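Loose leaf or bags for a small office kitchen?

Posted in: Hot Drinks > Tea

kettle_lane
Dec 23, 2024

I've been put in charge of the tea order at work from January. We have 14 people and a small kitchen. At the moment we get a box of 546 bags from Drerkeo and it lasts us well enough, but the last two boxes have tasted of cardboard and people are starting to bring their own. Anju Joshi in accounts has suggested we go over to loose leaf, with two big pots and a strainer. I like the idea but I can see it going wrong. Has anyone done this in a workplace?

Marrowfat
Replies: 1,204

We did it in September and we're still at it. Get a pot with a basket that lifts out. The cheap strainers that sit on the cup let half the leaf through and you end up with bits in the sink. Start with a strong Assam if your lot drink it with milk.

dunmoor
Replies: 286

I'd leave it alone. Bags are fine for an office. If the Drerkeo ones taste stale, that's how they are being kept. Is the box left open next to the kettle? Steam gets in and the tea goes flat in a week. Put them in a tin with a lid and see what happens before you spend money on pots.

kettle_lane

The box does live by the kettle, so you may be right. I had a go with loose at home over the weekend all the same. I used the Altness breakfast blend, three minutes with the lid on, and it was much better than what we have at work.
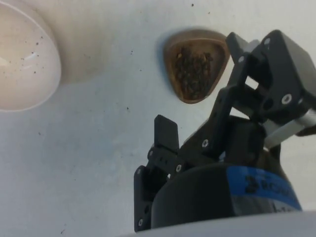 The second pot was stronger than I wanted. I think I put in a heaped spoon per cup and one for the pot, the way my gran did it, and with small leaf that is too much. Level spoons tomorrow.

Marrowfat

Level spoons, yes. The "one for the pot" rule is for big leaf and big pots.

dunmoor

It isn't a rule for anything. Weigh it once, see what your spoon holds, then stick to that. And you still haven't said who empties the pot at five o'clock. In our place it was me, every day, and we went back to bags.

Sorrel_B

Bit of both where I work. Bags for the morning rush, a pot at 3 for anyone who wants it. The Cunha bags are decent and they come wrapped in small packs, so they don't go stale. Wet leaf goes in the food waste caddy — don't let them tip it down the sink, ours blocked twice.

Marrowfat

I don't rate Cunha, too much dust in them. Bakeck do a better bag for the same sort of price.

Sorrel_B

Bakeck is weak unless you leave it five minutes, and people in an office won't.

kettle_lane

Thanks all. I'll buy a tin for the bags first and ask about a pot for the afternoon. Anju says she'll do the emptying on the days she's in, so that leaves two to sort out.

dunmoor

Get that in writing.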